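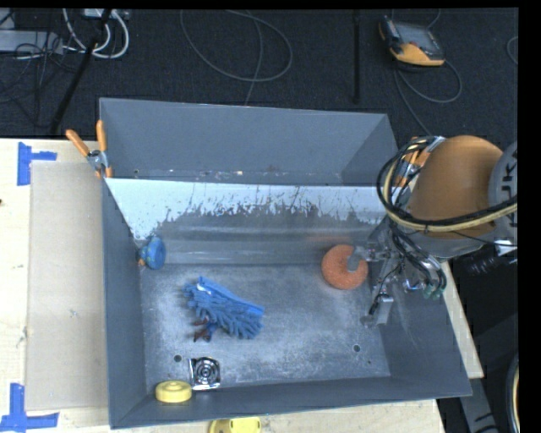
Bin cell, gripper down over the orange ring. Mitt and chrome plate still to go.

14 May 2019
Posted by Casel bench, Novusside workshop

Picked up the bin cell again after the hose work in March. Cycle counter read 3588 at power-on. Left it alone, did not reset.

Hoses first. Went over the black air lines at the gripper with soapy water, working from the green fittings out. One fitting bubbled a little. Pulled the hose, trimmed the end square, pushed it back in, no more bubbles. Pressure held for over 50 minutes with the supply shut off. Good enough.

Bin was creeping toward the front again. Put the orange spring clamps back on, one each side, and checked that the arm clears the right-hand one on the way in. It does, but the cable bundle passes close to it. Keep the speed down to 50 percent on that approach until the bundle is tied up higher.

Blue tape corners are down by the cardboard on the left. Please don't peel them, the Tarigan script uses that spot as its place area.

Floor height re-taught with the fingers closed, then backed off 2 mm. The old value was scraping, and the bin floor has enough wear on it already.

Ring grasps fine across the near edge. The blue mitt is a pain, fingers close on the tufts and slide. Try a lower grasp near the smooth band.

To do:
- tie up cable bundle
- order spare fingertips from Idmont
- grease check due at 2000 hours, look up where we are
- pendant needs a hook, off the carpet

2 comments | 0 shares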